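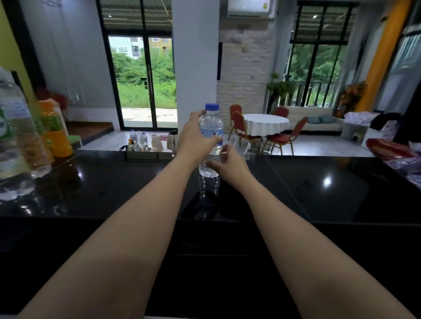
*Leitura: 2 min*

**Domingo, caderno do pipeline de mãos – maio**

Comecei às 17 h com o Efraín ao telefone. Objetivo: fechar o bug do contato fantasma no segmentador antes de passar o lote à Socorro.

Caso de teste: garrafa de água transparente, tampa azul, em pé no balcão preto brilhante. Mão esquerda fechada na parte de cima, direita indo ao rótulo. Frame 1643 do clipe da Castaño. Escolhi este porque tem tudo que estraga a vida: objeto transparente, reflexo espelhado e duas mãos no mesmo objeto.

Sintomas com o modelo atual (ramo `gridum-contato`):

- máscara da garrafa desce pelo reflexo e fica com quase o dobro da altura. Centroide cai abaixo do tampo, pose vai junto
- mão esquerda: contato OK, estável
- mão direita: score pula entre "aproximando" e "contato" de um frame pro outro. Os dedos estão abertos sobre a zona do rótulo, eu mesmo hesitei ao anotar
- o brilho redondo da luz no balcão vira "tampa" de vez em quando. Filtro por área não resolve

Tentativa A: plano do tampo estimado por RANSAC, cortar tudo o que ficar abaixo. Não deu. A profundidade no preto polido é lixo, o plano sai torto e come a base da garrafa.

Tentativa B: estimar a linha de apoio pela simetria da própria máscara (espelha, correlaciona, pega o pico). Bem melhor! O rótulo branco e azul ajuda muito, dá textura dos dois lados do eixo. Só funciona com objeto em pé. Deitado, nem tentei.

As garrafas grandes de rótulo verde e branco, na ponta esquerda, continuam ruins. A mais próxima está desfocada e o reflexo se estica pelo balcão, a simetria acha um pico falso. Por enquanto marco como `ignore` tudo que toca a borda e tem nitidez baixa. Feio mas passa.

Contato da direita: troquei o limiar único por histerese – entra com score alto, sai só com score baixo, mais um mínimo de 2 frames. A troca de estado sumiu neste trecho. Falta ver se atrasa demais o início da pega, o planejador da Altby usa esse instante como âncora e qualquer atraso vira erro de sincronia.

Rodei os 1000 frames do clipe com B + histerese. Sem crash. Log em `saida/hevport_b`, ainda não olhei as curvas com calma.

Nota do Efraín: as garrafinhas de tampa azul na bandeja lá atrás, no chão, são parecidas demais com a do balcão. O tracker pode trocar de ID se a mão tapar a da frente. Ele quer um termo de escala no custo da associacão. Concordo, fica no branch dele.

Pendente:

- [ ] Socorro: revisar a anotação da mão direita, decidir se toque leve conta como contato
- [ ] testar B com a garrafa inclinada
- [ ] medir o atraso da histerese
- [ ] tirar o caminho fixo do script, esqueci dnovo
- [ ] avisar a Altby antes de mexer no formato da âncora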